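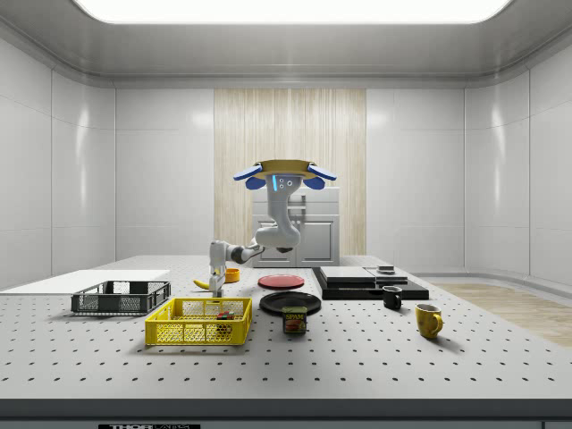 Prellska Robotics Club Opens Its Simulated Workbench to All Comers

FOR IMMEDIATE RELEASE
Oct 24, 2021

BRATENECK - The Prellska Robotics Club will hold its first table-clearing contest this December, and no dishes will be harmed. The whole event takes place in simulation, on a virtual workbench the club's students built over one semester and 2,713 saved versions of the same file.

Teams write the code for a single white robot arm with a parallel gripper. On the table are two crates, plates in red and black, a pair of mugs, a banana and a can of SPAM. Each team gets 10 minutes to put things where the task card says they go. The card changes every round, which the students consider fair and their parents consider familiar.

The contest is called the Priltell Cup. There is no cup as yet. The winning team will receive a certificate and first choice of seats on the bus to the spring meet.

Points are given for each object delivered. Points come off for anything dropped, tipped or sent through the floor, a hazard of simulation that one practice banana has already met. "We wanted a problem that sounds easy," the club said in a statement. "Picking up a mug sounds very easy. We have been at it since the start of term."

Support comes from Hashemi, a local machine shop that is lending the club computer time overnight, when its own machines are off. The club has 121 members, 90 of whom have signed up to compete. The rest have offered to judge, and have been asked to read the rules first.

Entry is free and open to any high school team. No robot is required. Entry forms, the rules and the practice scene are available from the Prellska club office in Brateneck.

###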